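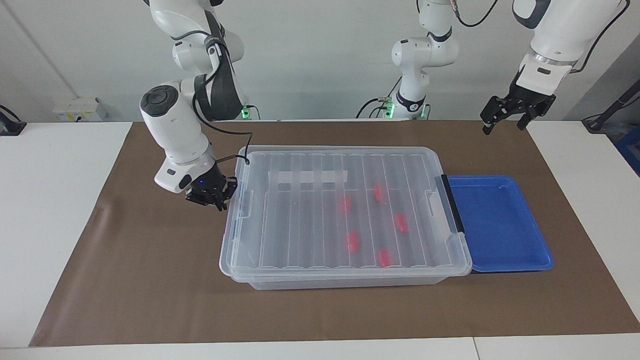 Sivance trains two-armed robot to open latched storage boxes

Sivance has released results from a study in which a two-armed robot learned to open a lidded plastic box and move the small parts inside to a tray. The robot was trained on 300 demonstrations recorded by operators.

In testing, it finished the full task in 72 percent of 305 trials. Most failures came at the latches.

"The latches need both arms working together, and our earlier method handled each arm separately," said Fadime Yazıcı, who led the study.

Sivance will begin tests with partner Maton in February. A technical report is available on request.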